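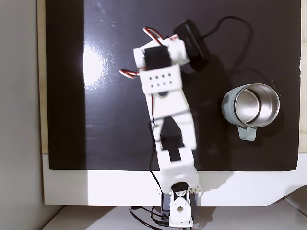 Figure 1. Work surface with jointed arm, black cables beneath the base.

Plirmont College
Materials and Everyday Life, Handout 4: Keeping Heat In
Issued 03/04/2025

Purpose of this handout
These notes support the lecture on heat transfer in household vessels. Students should read them before the practical class and bring a copy with them.

1. Three routes for heat
Heat leaves a hot drink by conduction, convection and radiation. Conduction passes heat through the wall of the vessel. Convection carries it away in moving air, chiefly from the open top. Radiation is given off by every warm surface, and a polished metal surface gives off less of it than a dull one of the same temperature.

Evaporation must be counted as well. In an open cup it is often the largest single loss during the first few minutes, and a lid reduces it sharply.

2. The double wall
Many insulated vessels have two walls with a sealed gap between them. Where the air has been drawn out of the gap, very little heat can cross it by conduction or convection. Heat still travels along the metal at the neck, where the inner and outer walls meet.

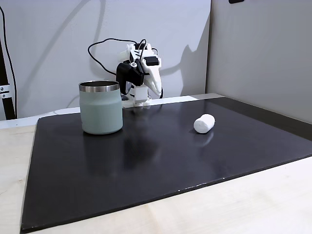 3. Worked example
A vessel holds 300 g of water at 70 °C. The water cools to 60 °C. Taking the specific heat capacity of water as 4.2 J per gram per degree:

Heat lost = 300 x 4.2 x 10 = 12,600 J

If the fall takes 700 seconds, the average rate of loss is 18 W. The rate at the start will be higher than this and the rate at the end lower.

4. Before the practical class
Students will compare a plain mug with a Brandby double-walled cup. Results are to be entered on the Cirno record sheet, with time in seconds and temperature in degrees Celsius. Each vessel should be filled to the same mass of water. Covered and uncovered readings must be kept in separate columns.

Reports are to be handed in at the start of the next lecture.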